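Trasteo arm, cable and gripper check, December 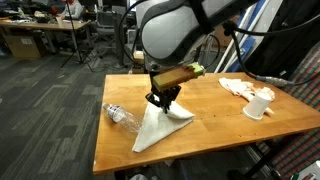

Regular look-over of the towel cell, due after 2000 picks on the counter. Started 9:40. Last time the wrist cable was rubbing at the end of long moves, so I redid the slack and ran the slow sweep program again. With the gripper down on the towel and the fabric pulled up to a peak, the black cables still loop out to the side and stay off the cloth. Good enough for now. The gray braided cable lies over the back right corner of the table and I want it clipped down before the next long run.

Fingers: wiped the pads, left one has a small nick, still usable. Set grip force back to 31 in the Prinier panel; it had been left at 50 after the Gilgate tests.

Re-taught table height. Old value let the tips press into the wood on the first pick. Saved as eren_home_b, please don't overwrite the old one yet.

Fast sweep not done. Controller threw the joint 4 warning again at 700 and cleared on restart. Log copied to the shared folder.

To do: cable clips, new left pad, joint 4.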